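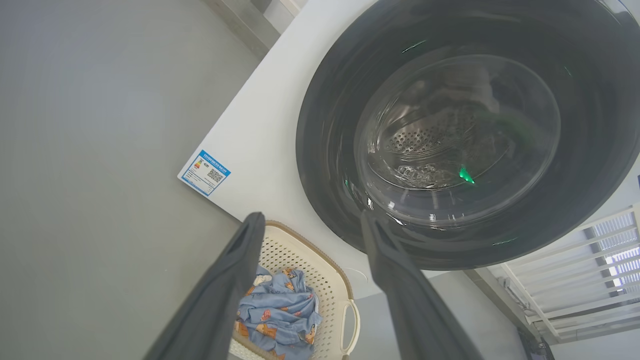
Protective stop on door opening, laundry cell
Forum: Mobile and Service Manipulators > Faults and Safety

tallside_mk
Looking for ideas on a repeatable fault. Single arm, two-finger gripper, front-loading washer, task is open door, load from basket, close door. The arm goes into a protective stop during the door opening, with the fingertip already on the door ring. Log shows code 242 on the wrist joint, torque deviation. Out of 800 cycles last week we had 9 stops, all in the same phase. Loading and closing are clean.

Gripper force is set well under the limit. Firmware is current. The Vodon controller was swapped in May and the fault was there before that.

geddes_arms
Is the approach path taught or planned from vision? If the tip lands a few millimetres further round the ring than you taught, the pull is no longer along the hinge arc and the wrist takes the side load. That would give you a torque deviation without anything being broken.

tallside_mk
Planned from the wrist camera. Door pose is estimated once, before approach, then it runs open loop to contact.

geddes_arms
Then I would start there. The door is dark, glossy and curved, with a domed glass in it. Depth on that sort of surface is poor. Plot the estimated door centre for the nine bad cycles against the good ones.

Mhairi Cairns
I disagree, or at least I would not start there. A bad pose would normally give some missed contacts as well, and none are reported. Check the payload setting first. If the controller still has the loading payload active when the arm goes back to an empty gripper, the torque model is wrong by the weight of the garment. We had this at Jerport and spent a fortnight on camera calibration before anyone read the payload log.

tallside_mk
Payload is reset by the release command. I can see it in the log for every cycle.

Mhairi Cairns
You can see the command. Can you see the acknowledgement?

tallside_mk
No. I will add it.

pvr_linden
Whatever the cause, please don't widen the deviation threshold to make it go away. I have seen that done on a door task and the next event was a bent finger. The stop is doing its job.

geddes_arms
Agreed on the threshold. Also check whether anyone can reach between the arm and the door after a stop. With the tip still hooked on the ring there is stored load in the joints, and on some arms releasing the brakes lets it go all at once. Ours moved more than 9 mm.

tallside_mk
Noted. Recovery is currently by hand, brake release, then jog clear. I'll stop that until we have a procedure.

Gladys Kashindye
Back the arm off along the last commanded direction at reduced speed, brakes never released by hand, nobody inside the guarded area. If it won't back off, isolate and open the gripper manually with a second person at the stop button.

tallside_mk
Update from Wednesday. Acknowledgement is now logged. It was missing in two of the three new stops, so Mhairi is at least partly right. The third, cycle 662 of the new run, had a correct payload and a door centre 7 mm off.

geddes_arms
So there are two faults – the payload one masks the pose one.

Mhairi Cairns
Or one and a half. A single event is not much to go on. Fix the payload handshake, run it again, and see what is left before you touch the vision.

tallside_mk
Doing that. The arm now waits for the acknowledgement before starting the door approach and faults out if it doesn't come. A second pose estimate close to the ring is written but switched off for this run. Will post the log when it finishes.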